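Print this article | E-mail to a friend

The Long, Slow Business of Bánh Tét

By Yến Phùng
February

If you grew up in a family from the south of Vietnam, you already know the smell I mean. It is banana leaf and sticky rice and pork fat and steam, all at once, and it gets into the curtains and your hair and the good coat you foolishly left on the hook by the kitchen door. For me it is the smell of Tết, the Lunar New Year, and I could be set down blindfolded in any house in the world where bánh tét was cooking and know exactly what week it was.

Bánh tét is a log of sticky rice, filled down the middle with mung bean paste and a strip of seasoned pork, rolled up tight in banana leaves, tied with string and boiled for most of a day. Northern families make a square one called bánh chưng, and if you want to start a friendly argument at a Vietnamese dinner table you only have to ask which is better. (I married into a square family. We make both. The discussion has been going on for 15 years and I don't expect it to be settled in my lifetime.)

My mother learned from her mother, who cooked hers over a wood fire in the yard in an old oil drum that was scrubbed out for the purpose. When my parents moved to Catstead there was no yard to speak of, and certainly no drum, so the first year my mother made them two at a time in a pasta pot with a dinner plate on top to hold them under. She says they were terrible. My father ate every one of them.
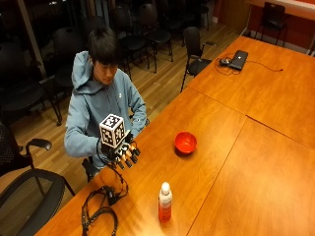
Rice, beans and a lot of patience

The work starts the night before. The sticky rice has to be washed until the water runs clear and then left to soak, and the split mung beans soak too, in their own bowl. The pork is belly, cut into long strips with the fat left on - please leave the fat on, it melts into the beans and there's no getting that richness any other way - and rubbed with fish sauce, shallots, a little sugar and far more black pepper than you think it wants.

In the morning the beans are steamed and mashed with salt. The rice gets drained well and then stirred in a wide pan with coconut milk until the milk is nearly all taken up and every grain is shiny. My aunt adds black beans to the rice. My mother does not, and has been heard to say that black beans are for people who ran out of pork.

Then come the leaves. Fresh ones are lovely if you live somewhere warm, but most of us in this country buy them frozen, and they do fine. Thaw them slowly, wipe both sides with a damp cloth, and trim off the hard rib. If they crack when you fold them, pass them over a low burner for a second or two and they'll turn soft and dark green. I used to get mine from the Derkitz market, where they sat in the freezer underneath the fish balls, but these days I drive out to Trình, the little grocery on the Belta road, where they keep a whole case for the season and will let you pick through for the wide ones.

Rolling is the part that can't be taught on paper, though I'll try. You overlap your leaves, shiny side down, spread the rice in a rectangle, lay a bed of beans along it, then the pork, then more beans. You bring the leaves up around it with both hands until the rice closes over the filling, fold one end, stand the whole thing up and tap it so that everything settles, and fold the other. The string goes around once lengthwise and then in loops all the way down, snug but with a bit of give, as the rice swells when it cooks.
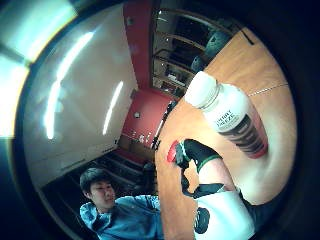 My own first logs came out shaped like bowling pins. Hưng Vương, who ran the New Year kitchen at our temple when I was a teenager, used to take them from me very politely, untie them and hand me back the string. He never raised his voice. "Again," he'd say, and I'd do it again, and by the third or fourth winter he stopped untying them. I've won a prize or two since then and none has pleased me as much.

The pot

A batch of 12 is sensible for a home kitchen, provided you have a tall stockpot and somebody to help you lift it. Line the bottom with leaf scraps, stand the logs upright, cover them with boiling water and keep it at a steady simmer. Mine go for eight hours. You'll need to top up the water as it drops, always from a hot kettle, and halfway through it's good to turn the logs end over end so that they cook evenly.

Those eight hours are the best of the whole business, if you ask me. You can't go anywhere, so people come to you. There's tea, and roasted watermelon seeds, and cards, and my uncle asleep in the chair by the radiator with his shoes off. When I was small we were allowed to stay up for it, and my mother would tuck one very small log into the pot for each child, tied with colored string so there'd be no fighting.

When they come out, rinse them in cold water, roll them gently on the counter to even up the shape, and hang them in pairs to drain. They keep a few days in a cool room and much longer in the refrigerator, and they freeze beautifully. To serve, peel back the leaves and use a length of string to cut the slices, pulling it through in a loop - a knife just sticks. Pickled leeks or pickled carrots go alongside.

And save a few slices for the morning after. Fry them in a little oil over medium heat, and leave them alone until the bottom is brown and crisp and the bean has gone creamy in the middle. My mother has hers with a sprinkle of sugar. I like fish sauce and chili, and a second cup of coffee, and the kitchen to myself before the cousins wake up.

Print this article | E-mail to a friend

More from Food & Family
- Candied Coconut Ribbons for the New Year Tray
- Pickled Leeks, Two Ways
- A Braised Pork and Egg Pot for Cold Weekends
- What to Do With Leftover Banana Leaves
- Friday Night Soup: Bitter Melon, Gently Persuaded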